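Buying a folding robot for a small hotel: your questions

I've been putting together equipment budgets for small hotels for 12 years, and lately my inbox is mostly robots. These are the questions that keep coming up.

Do I buy or rent?

Rent first, please! I know the monthly number looks silly next to the purchase price, but you'll learn more in one season with your own beds and your own hallways than from any brochure. When we planned the Clitdale job we had a purchase order typed up and ready, and I'm so glad we sat on it until March.

What does it cost besides the robot?

More than people pencil in. Put down delivery, setup, a service plan, spare gripper fingers and somebody's hours to look after the thing. For Clitdale I set aside $3000 for setup and training, and the service quote from Wekska came to $744 a month (they wanted more, we haggled). Insurance was its own line. Call your agent early.

One arm or two?

For anything made of cloth, I budget for two. One arm is cheaper and it's fine for carrying or pushing buttons, but a T-shirt needs holding at both ends, and so does a pillowcase or a towel. If a vendor quotes you one arm for laundry, ask to see it fold something before you go any further.

What should I ask to see at a demo?

A real guest room, with the furniture left in it. Ask for dark clothes on white bedding and then the other way around, plus something thin and slippery. Get as close as they'll let you to the grippers, and ask which parts wear out and what they cost.

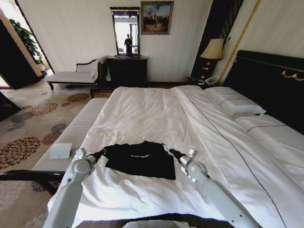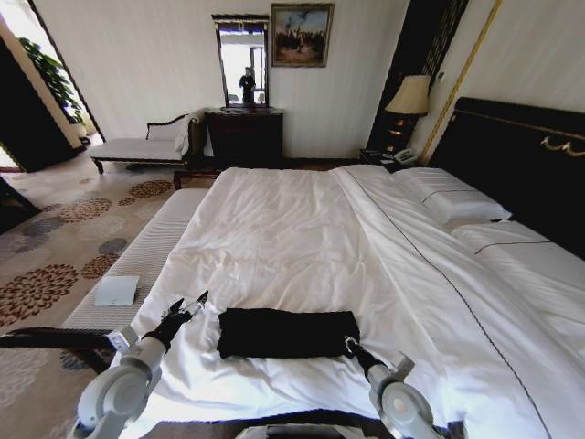
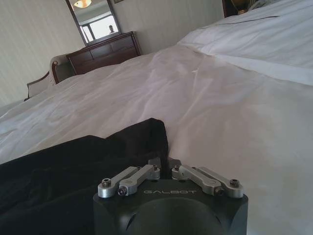
Black clothing on a white duvet in all three, and the last is the close view of a Galbot gripper.

Will it fit in my rooms?

Get the tape measure out before you get the checkbook out. You want door widths, the gap between the bed and whatever stands at the foot of it, and bed height with the duvet on. Write down the carpet too. Oshima sent me a nice planning sheet for this, and Hirkbridge will do the measuring for you for a fee, though I'd just do it myself with a coffee in hand.

Can I cut housekeeping hours to pay for it?

I wouldn't put that in the first-year budget. Haiyan Ding, who runs the numbers with me, takes that line out of every draft I send her, and she's right to. Plan on someone being nearby while it works and look at the hours again after up to 12 months.

What should be in the contract?

Response time for repairs, who pays shipping, software updates included, and a way out if you sell the building. Get the price of a replacement gripper in writing too.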